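Recovering from a finger pad slip during hand-held gripper work

Leditz Handling Group, Umbridge
Guidance for operators, procedure 36

This page sets out what to do when an object slips or drops from a hand-held gripper. It applies to all operators on the Celcombe kitchen tasks and replaces the notes issued in July.

Before you start
Keep the log sheet and a dry lint-free cloth within reach. If the stove is on, turn it off and let it cool before handling any tool near it.

Step 1. Stop
Hold the gripper still and release the trigger slowly. Do not try to catch the object with the other gripper – most pinched fingers reported to this office came from that movement.

Step 2. Log the fault
Enter code 559 and the name of the object. Leave the recording running until the entry has been made.

Step 3. Inspect the pads
Look along each ridge for juice, wax or torn edges. Wipe from the base to the tip. A pad that has lifted at any corner must be replaced.

Step 4. Check the linkage
Open and close the jaws 11 times. Both arms should move evenly. If one lags, withdraw the tool and attach a red tag.

Step 5. Repeat the grasp
Begin with a mandarin, then move to an apple. Approach from above and close on the widest part of the fruit. Three clean lifts are needed before normal work resumes. 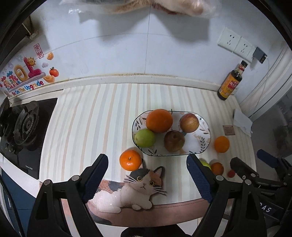

Elmarie Ngcobo
Safety and Procedures Officer

Fruit left on the mat beside the plate should be lifted one piece at a time, with the second gripper held clear. Keep cables away from the stove and the operator's forearm.

Bruised or split fruit is to be taken out of use. Withdrawn tools go to Kagiso Joubert at the Pretorius bench, together with a copy of the log entry.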